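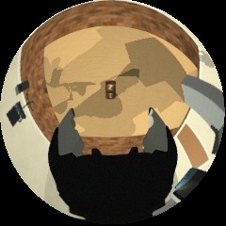

Call for Participants: Simulated Picking Track, Student Manipulation Project

Plalbridge Technical College, Robotics Laboratory
Posted Nov 24, 2018

The Robotics Laboratory seeks 15 students for the second term of its simulated picking project. The project runs inside the elective course Applied Manipulation and carries 3 credits. Participants write, test and document grasping routines for a two-finger gripper. All work in the first half of the term is done in simulation.

Background

The project began in August as a summer exercise with a small group and has since moved to a regular course slot. The task is to locate a small object inside a round container, bring the gripper to it and lift it clear of the rim. The view available to the program comes from a wide-angle camera model above the gripper, with strong distortion toward the edges. Participants work with the distorted view directly or write their own correction step. Both approaches have been used.

Lighting varies between trials. In many of them the container floor is covered by hard, irregular shadows that a simple threshold will pick up as objects. Most of the early failures in the log come from this, and a large part of the term is spent on it. The current log holds 894 trials from the summer group. It will be given to all participants in the first week.

Work to be done

Each participant joins a team and is assigned one of the following areas:

Object detection under uneven lighting
Approach planning near the container wall
Finger spacing and closing force
Trial logging and replay tools

Teams submit code to the shared repository, called Pusotik, and present results at the end of the term. Every submission is run on the same set of 105 test trials. The set is fixed at the start of the term and is not released until grading is complete.

The two teams with the highest scores will move to the physical arm in the Hinds Building for the final weeks. They will also represent the college at the Grarkholm student manipulation meet. Travel is paid by the department. Other teams continue in simulation and are graded on the same scale.

Requirements

One completed programming course, any language. The project code is in Python.
Working knowledge of vectors and coordinate frames.
Ability to attend both weekly lab sessions. Remote attendance is not offered.
Own laptop, or a request for a lab machine made with the application.

Prior work with robots is not required. Students from outside engineering may apply — two members of the summer group came from the geography program and handled most of the lens correction.

Time commitment

Expect about eight hours per week, lab sessions included. The load is heavier in the week before the test run.

How to apply

Send a one-page statement and an unofficial transcript to Hiyori Tamura, project instructor, at the laboratory office. The statement should name a first and second choice of work area and describe one program you have written, with a note on what failed in it. Code samples are optional and should be kept short.

Applications are read in the order received. Short interviews are held in the laboratory, and applicants will be told the result by e-mail before registration opens. Students placed on the waiting list may attend the first session.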